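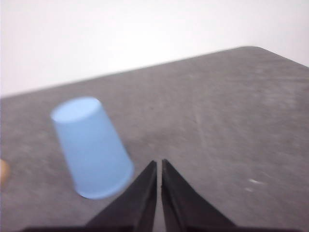 ## Drying cups upside down or right side up?

**siufong_yuen**
Hello all! We just moved into a place with no dishwasher (first time in 12 years, wish me luck) and my husband and I can't agree on the cups. I grew up putting them rim down, straight on the counter, and that's how ours live now. He says they come out smelling like a closet. The plastic ones are the worst, the glasses seem fine. Who's right?

**mapleporch**
Oh, he is, I'm sorry to say! Rim down on a flat counter and the air can't get in. I had the same smell for years and blamed the soap. Get a rack with some height to it — mine is a Tudano, it was 14 dollars and it has outlived two kettles.

**gus_in_the_kitchen**
I'm going to disagree with my friend mapleporch. My mother dried everything rim down on a folded dish towel and I never once smelled a thing. The towel matters, and so does changing it. If you use the same one from Sunday to Tuesday, well, there's your closet.

**mapleporch**
Gus, that's a lot of towels for one person to wash!

**gus_in_the_kitchen**
I like doing laundry, what can I say.

**lindenrow**
Plastic does hang on to smells more than glass, in my house anyway. I soak ours in warm water and a spoonful of baking soda for 3 hours or so, rinse well, and then leave them on their sides overnight. Right side up is no good for us because we have a cat and she sheds into everything.

**siufong_yuen**
You are all so kind. I did the baking soda soak last night and the smell is nearly gone, so thank you, lindenrow. I looked at the Nulano rack too but it was 119 dollars, and for that I'd want it to do the washing. Trying Gus's towel this week and the rack after that if my husband is still sniffing the cups. Does anybody know if the Tudano one fits beside a narrow sink?

**mapleporch**
Mine does, turned longways. I'll measure it after supper and post back.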